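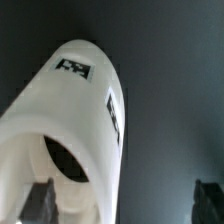

Subject: Re: Wemasero episode list - which order do we number by?

Maureen Bunting wrote:

> I have started tidying the character pages and have run into the old
> problem again. The page for Pandevlow says she loses the lantern in
> episode 14, but the summary for episode 14 has her still carrying it.
> Both cite the same disc set. Which is wrong? Also, is Seppälä one
> character or two? The index has an entry for the ferryman and another
> for the judge, and each links to the other as "see also".

Maureen,

Neither page is wrong. The character page uses broadcast order and the summaries use disc order. The two agree up to episode 11. After that the discs move the flashback episode forward by three places, so everything between shifts down by one. Broadcast 14 is therefore disc 15, where the lantern goes into the river.

I would number by broadcast order throughout and give the disc number in brackets on the episode pages only. The wiki has more than 500 internal links that assume broadcast order, against 200 that assume disc order, so it is the smaller job. I can run the replacement on the summaries, but the character pages need reading by hand - several people wrote "the next episode" without a number, and a script will not find those.

On Seppälä: one character. The ferryman is what he becomes after the judge's sentence is turned on himself. The dub gave the two forms different voices and the credits list them separately, hence the two entries. The original credits have one name and one actor. Please merge to a single page under Seppälä, with the ferryman as a section, and leave a redirect.

Two smaller points:

- The Dutix is a ship in the comic and a town in the series. The current page mixes them. I suggest Dutix (ship) and Dutix (town).
- The date carved on the harbour gate is 1672 in the series. Our timeline has 1839, taken from the comic. Keep both, but in separate tables.

I will leave the summaries alone until October in case anyone objects to the numbering. Replies to the list, please, and trim your quotes.

Barry Heywood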